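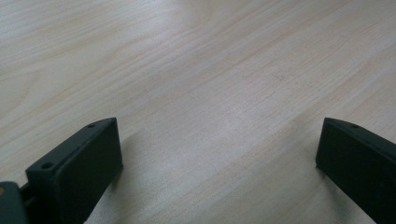
3.2 Surface Grain and Visual Grading

Panels were graded by eye before any finish was applied to the second series. Grading followed the scheme of Macedo and Fontes, which separates straight grain from cathedral figure and records color bands apart from both. Each panel was sanded to 110 grit, wiped, and left in the test room at Dantas until its weight was stable. Panels that still gained or lost weight after 300 hours were set aside.
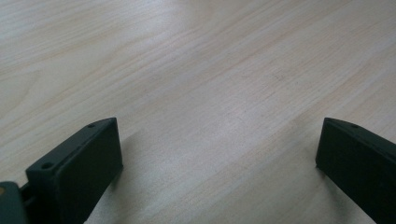 Figure 4. Pale wooden tabletop with diagonal grain.

Cathedral figure is the main source of disagreement between graders, as its edges fade into straight grain without a clear limit. On the tabletop in Figure 4 the fine streaks run straight over much of the surface, then fan and curve toward the upper left, where the pattern becomes broad and wavy. Some lines are faint tan threads; others form warmer, orange-beige bands. Under the scheme such a surface is entered as mixed – straight with local cathedral – and the bands are noted in the color column only.

Brightness was a second difficulty. Diffuse light washes out faint lines, and a grader who views a panel from one side tends to score it as plainer than it is. Each panel in the Rimuline series was therefore graded twice, with a half turn between readings at 500 lux. Where the two grades differed, the lower one was kept.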